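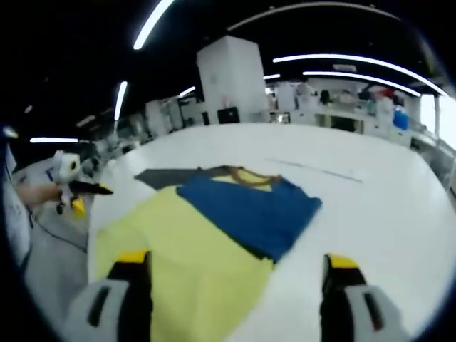
Figure 5.1 Clothes and a cloth on a worktable, with two hand-held grippers.

Chapter 5
Cloth, Clutter and the Limits of Household Machines

A washing machine sold today needs almost no help from the time the door closes to the time the drum stops. Everything on either side of those two moments is still done by hand. Someone sorts the load, carries it, shakes it out, folds it and puts it away. In this chapter we ask why the middle of the job was automated so long ago and the two ends were not.

Part of the answer is the material. A steel bracket on a shop floor has one shape. Its position can be given by a few numbers, and a machine that knows those numbers can pick it up the same way all shift. A shirt has no fixed shape. Lift it by the collar and it hangs one way, lift it by the cuff and it hangs another, and much of it is hidden behind itself in both cases.

5.1 What counts as doing the chore

Claims about household robots are hard to compare, as the tasks are seldom the same. The Ponau trial, which we return to in Section 5.4, began with a single towel placed flat in a known position. Its folding arm finished 79 of 200 attempts without help. Bornetti reported a much better rate on its sorting line, but the line handled only napkins of one size - and a worker fed them in. 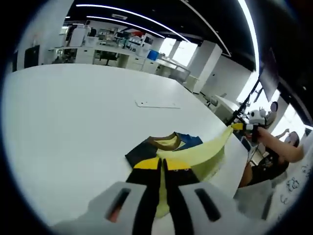 Mixed piles are harder again. When one piece lies over another, the machine has to decide where the first ends and the second begins before it can choose a place to grip. Color helps when the pieces differ. Two dark garments together may give it very little to go on.

Wanting Qin, in course notes dated 5/9/18, proposed that any claim be stated with 3 facts attached: how the items were arranged at the start, who stepped in and when, and how long the whole job took. We use her rule throughout the chapter. By that measure the Serrano folding cell, which took about five minutes per shirt, was a working machine but a poor replacement for a person.

The Clorero kitchen study in Section 5.2 applies the same rule to dishes, which hold their shape but break. Readers who have not covered grip force should review Chapter 3 before going on.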